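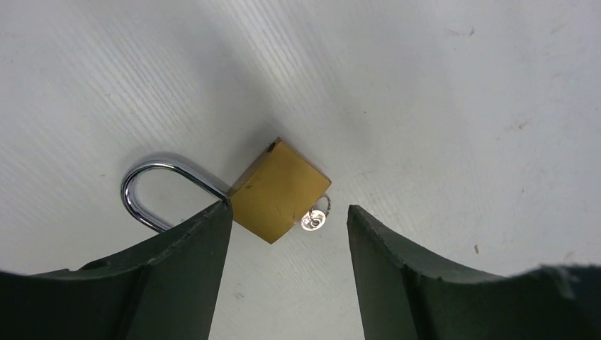

A small brass padlock with the shackle open.

Locker renewals at the Vestley Street pool: what changes this spring

February 13, 2019

Members who rent a locker by the year have until the end of the month to renew. After that, any locker not renewed goes to the waiting list, which stood at 39 names when this issue was put together.

The annual fee goes up by $5 this year. It had stayed the same since the pool reopened, and the increase covers the new benches and the floor work in both changing rooms. You can pay at the front desk or by mailing a check with the renewal slip. The desk cannot take renewals by phone.

There are 123 lockers in the building. Most of them are day lockers, and those stay free. The yearly rentals are all on the wall nearest the showers, plus the short row by the drinking fountain. The tall lockers at the end of that row are being taken out of the rental pool and kept for swimmers who use a wheelchair or walker. If you have one of the tall lockers now, you will get a letter with your new number.

Locks

Day lockers still need your own lock. A small padlock with a key or a three-number dial fits every door. The large round dial locks that many people bring from the gym do not sit flat against the new latch plates, and several doors have been scratched by them, so please leave those at home. The desk sells a basic padlock for people who forget.

Locks left on day lockers overnight are a problem again. The rule is the same as before: a day locker is for the length of your visit. Staff check the doors after closing on Sundays. A lock that is still on gets a yellow tag, and if the tag is there the following Sunday the lock is cut and the contents go in a labeled bag behind the desk. Bags are kept for 19 days and then donated. Cut locks are not replaced.

If you lose your key, come to the desk before you try anything with the door. One latch was bent badly in the fall by a member using a tire iron, and the part took weeks to arrive. Staff will ask you to describe what is inside, then cut the lock for you at no charge.

Yearly renters can leave a spare key in the key box in the office. Beatrice Were, who runs the front desk, is asking everyone who already has a key in the box to stop by and check that it is the right one. "A lot of people changed their lock and never changed the spare," she said. "I have keys in there with old locker numbers and keys with no number at all." Any key without a name on it will be thrown out at the end of May.

Drying out

Wet towels and suits should not stay in a closed locker between visits. The smell carries to the lockers on both sides, and the desk hears about it. Hooks have been added along the back wall of each changing room -- you can hang things there while you shower, but please take them with you when you go. The suit spinner in the women's changing room is working again. The one in the men's is waiting on a belt.

Food is not allowed in any locker, including sealed snacks. Glass bottles are not allowed anywhere past the front desk.

The changing rooms will be closed one morning in May for painting. Both family rooms will be open that day and lap swimmers can change there, though there may be a wait. The date will be posted on the door and printed in the next newsletter.

Renewal slips are in the rack next to the lost and found. Write your locker number as well as your name, and if you want to move to a different locker, note that on the back. Requests to move are handled in the order they come in, after all renewals have been entered.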